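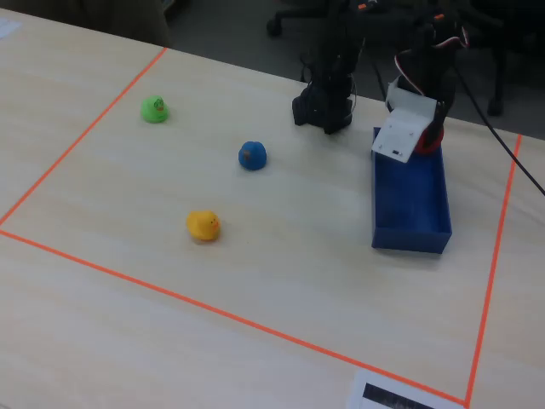

Respite Care Fills Up Before the Holidays

Families who look after an older parent at home often need a break late in the year. In Letbridge, the beds set aside for short stays are usually booked by the first week of November, and calls are already coming in.

Clendau House keeps 9 of its rooms for respite guests. A stay can be as short as 3 nights and as long as six weeks. The daily rate covers meals, laundry, help with bathing and dressing, and medication reminders. Physical therapy is billed separately. Guests bring their own clothes, a current medication list and a signed form from their doctor.

The form causes the most delays. It has to be dated within 10 days of arrival, and many doctors' offices take a week to return it. A guest whose form has expired can't be admitted until a new one comes in.

Adult day programs are another choice. The one on Bramov Street runs on weekdays from eight to five and serves about 120 people over the course of a year. It has no overnight care, but the van picks up anywhere inside the town limits and on the county road as far as the Tymoshchuk farm stand.

Medicare generally pays for respite only under the hospice benefit. Some long-term care policies cover it too, often with a yearly limit on days. Call the insurer before putting down a deposit.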